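Workshop notebook, September

Started just after nine with a mug of tea and the smell of linseed still hanging about from yesterday. The subject is still paint. Specifically the soft grey distemper we're trying to make for the Wamholm job, and why it keeps drying two shades lighter than anyone wants.

Where we'd got to: the whiting is fine, the glue size is fine, the black is the trouble. Or I think it is. The old batch used lamp black from De Graaf and the new batch uses the bone black that came in the Lemix order, and they don't behave the same way at all. The lamp black floats about on the water and sulks until you bully it with a drop of meths. The bone black goes straight in, lovely, no fuss, and then you find it's browner than you remembered once it's on the board (I did say this in the spring, it's in the other notebook, the one with the glue on the cover).

So this morning I made up small pots, all from the same tub of soaked whiting, and only changed the black. Weighed everything this time! 2,000 g of wet whiting in the big bucket to begin with, and when I scraped it all out again at the end I could account for 1,945 g, so the rest is on the spoons, the sieve and my sleeve. I can live with that.

Size went in warm. I'd been letting it get too cool before, and it was starting to gel in the bucket, which gives you those horrid little slugs under the brush. If you're doing this after me: stand the size pot in hot water, keep it there, and don't wander off to answer the phone. It should pour like thin cream. If it wobbles, warm it again. Don't boil it, you'll kill the glue and the whole lot will rub off on people's cardigans.

I brushed out 5 boards, one from each pot, all on the same lining paper, and stood them by the window to dry. Wet, I couldn't have told you which was which. By eleven they'd begun to part company. Pot 2 (all lamp black) went properly blue, like a pigeon. Pot 4 (all bone black) went towards mushroom. The mixed ones are in between and I have to say the mixed ones are the nicest, which is annoying as it means ordering both. 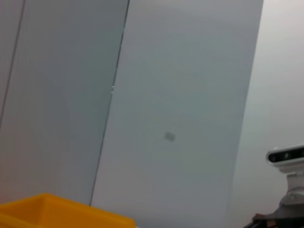 The other thing I wanted to sort out was the ropiness. The client's sample from years back has hardly a brush mark in it, and ours looks like corduroy. I'd been blaming the brush. Tried the wide Flidiveo one against my old flat one with the chewed handle, same pot, same board, and there's very little in it, so that's an apology owed to the Flidiveo. What did help was going quicker and leaving it alone. You get one pass across and one to lay it off and then you put the brush down, even if you can see a bit you'd like to fiddle with. Especially then. Every time I went back in I lifted the layer underneath.

I also tried damping the paper first with weak size and letting that dry. Much better! It stops the board drinking the water out of the paint before you've got it level. We used to do this as a matter of course and I don't know when we stopped.

Looked at the boards again after lunch. Colour has stopped moving, as far as I can see. Rubbed each one with a dark cloth: 1, 3 and 5 barely mark it, 2 leaves a bit of a dusting, 4 was fine. Pot 2 may just have been short on size, I did pour that one last and the jug was nearly empty. Worth repeating before we blame the pigment.

Mix I'd go with for now is pot 3 — 33 g of black in total, two parts bone to one part lamp, ground together on the slab with a little water before it goes anywhere near the whiting. Grind it longer than you think. I had one streak of pure black appear halfway across board 3 and said something unrepeatable.

To do:
Repeat pot 2 with the full amount of size.
Order more lamp black, small tub only.
Put a lid on the leftover pot 3 and keep it in the cold cupboard. It'll go off within days otherwise and we all remember the smell.
Wash the sieve properly, it's still got yesterday's ochre in the mesh.
Cut a strip off board 3 to post to Wamholm, and write the mix on the back in pencil.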